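July 20, 2018

Branch meeting at the Corrigan, upstairs room, windows painted shut. The motion was whether our council candidate should stand down after the Biltbridge business, and it took two and a half hours to reach a vote that everyone had settled in the parking lot beforehand. 60 ballots handed out, 53 returned. The other seven went to the bar, I suppose, and I can't fault their judgment.
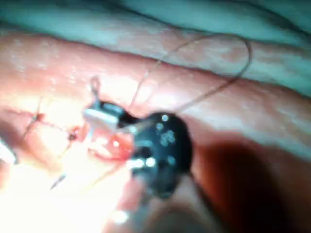

*Pink tissue, green drape, needle driver.*

He survives, by 11 votes. The chair called it a ringing endorsement. I have heard louder doorbells. The Ilex Street crowd walked out in a body, then had to come back for an umbrella, and the walkout lost some of its force.

I voted to keep him, and have felt slightly grubby ever since. In March I told anyone who would listen that he was finished. But the other choice was the man who wants a monorail.
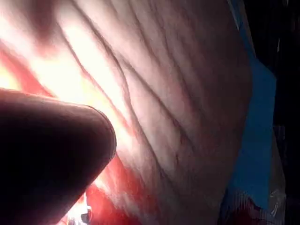 Then came any other business. Over 3 pages of it, stapled in the wrong order, mostly concerning who had paid for the leaflets. I was asked to join the rules panel and heard myself say yes. First meeting is at the Stamotel out by the highway, eight in the morning, bring your own coffee.

Home by eleven. Ate cold rice standing up. Must find my copy of the rules.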